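Search this site Go

Does Your Bottle Really Get Recycled?

People love to say, "Just recycle it!" It sounds easy. But should you believe that every bottle turns into something new? Let's check.

A clear water bottle is usually made of a plastic called PET. PET can be melted and shaped again. That part is true. The trouble starts when a bottle goes in the wrong bin.
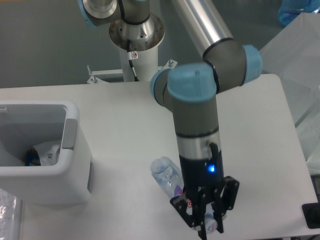 Trash bins get wrappers, bags and leftover lunch. Once a bottle is mixed in with those, it may go to a landfill -- even if it has a recycling symbol on it. The symbol is not a promise. It mostly tells you the kind of plastic.

What about the cap? Some towns say leave it on. Others say take it off. Don't trust a poster from another town, or your cousin. Look up your own town's rules.

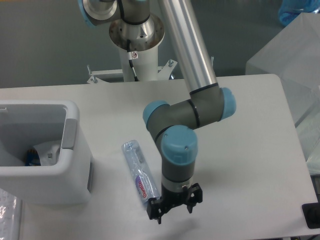
A clear plastic water bottle with its cap.

And be careful with big claims like "100% green." Ask: green how? Making a new bottle from an old one still takes energy. A bottle you can refill 239 times sounds better to us -- if you really do refill it.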